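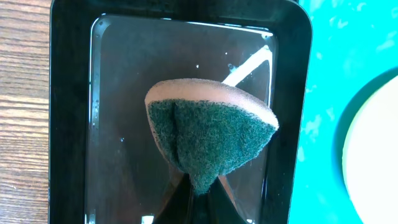 Sponge over the black tray, green side showing.

Guvine dish play set, two trays, plates and toy food
Reviewed by Birsen Akyol

I bought this set in June for the low table in our playroom. My daughter likes to wash up when I wash up, and standing her on a chair at the real sink was getting old. The Guvine set uses two open trays in place of a toy sink with a pump, so there are no batteries and nothing to unblock.

The black tray is the one we use for clean water. It's the smaller of the two and has a wide rim. A couple of cups of water is plenty for it. Water is hard to judge against the black floor, so fill it from a measuring jug the first few times. The bigger blue-green tray is where the plates go for washing.

The sponge was not in the box. We use an ordinary two-layer kitchen sponge, pale foam on one side and dark green scouring pad on the other. The pad gets ragged at the ends after a while, and I would keep the green side off the plates if you want them to stay shiny.
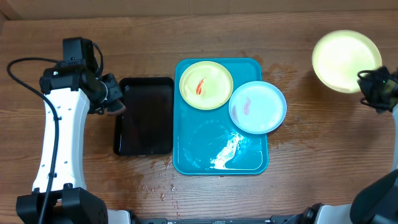 Plates and toy shrimp out, milky liquid in the teal tray.

The plates are round and shallow, a good size for small hands, and the yellow and light blue are easy to tell apart. The toy food is fine. Ours gets washed along with the plates, and the red-orange shrimp is the favorite by a long way. I did not find a way to stop her from putting soap on it.

Now the main complaint, and it is a real one. The rims are low. Water gets over the side as soon as anyone scrubs with any force, and it spreads. Our table is wood, and on Friday I had a big dark patch next to the larger tray plus drops all over the place. My sister-in-law Eylül has the Ponden version, and its trays are deeper – she still puts a towel down, but it's one towel. If your table is not sealed, use a mat.

Cleaning up takes a few minutes. Tip the trays out, rinse, stand them on edge. The black one shows water marks when it dries and the other one doesn't. 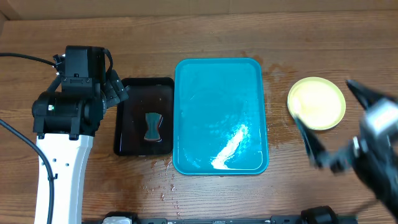
Who it suits

Children who like pouring and wiping, and adults who don't mind mopping. I would buy it again at the price I paid, with a mat in the same order. Four stars, one off for the rims.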